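Koltine Workroom: Table Surfaces

Gallery 15 covers the white tabletops at the Koltine workroom, recorded in February ahead of refinishing. Wear is noted by type: specks, smudges, scratches. Cleaning comes first, then sanding with 400 grit.

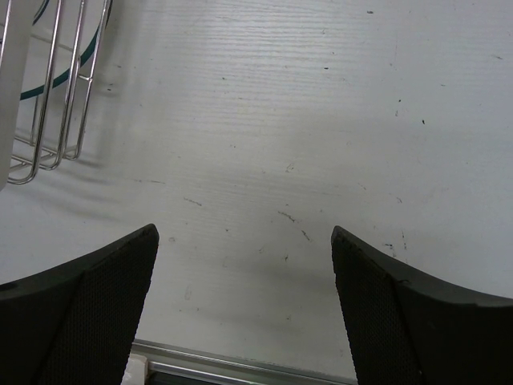
Text and photo: Sameo workshop desk

White top with a fine grain-like texture and faint streaks. Short, thin scratches are grouped just right of center. Small dark specks are spread over the upper half.

Scratches that catch a fingernail are filled before sanding. Smudges get a damp cloth and a second check at 15 minutes. The finish is Nyitrai matte white, two coats.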